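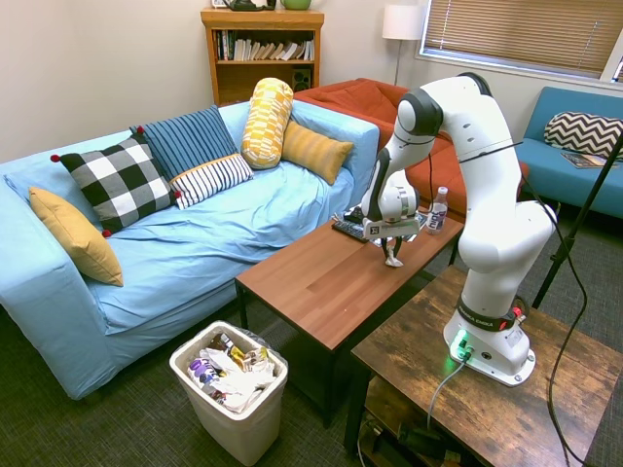

Zokeson Furnished Rentals – Guest Setup Team

4. Resetting the living room

Older guides promise this takes four minutes. Allow 20.

1. Pull the blue slipcover toward the back of the sofa and tuck it in. It will still wrinkle. Tucking it a second time has never helped much.

2. Stand the cushions along the sofa back, with the big checkered one near the left end. Any order will do after that, whatever the Valier style sheet claims.

3. Clear tissues and wrappers off the coffee table before wiping the wood top.

Caution: "Streak-free" sprays leave streaks. Use a damp cloth, then a dry one. 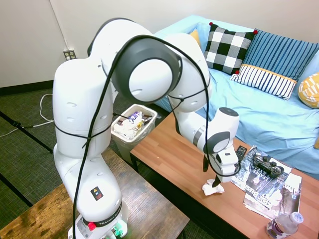 Fig. 4-2. Tissue on the coffee table; lined trash bin by the coffee table.

4. Tie off the bin liner and fit a new one. Don't press the trash down to gain another day.

Note: Keep cords out of the walkway. Cord covers are supposed to fix this, but we have yet to see one stay flat on carpet.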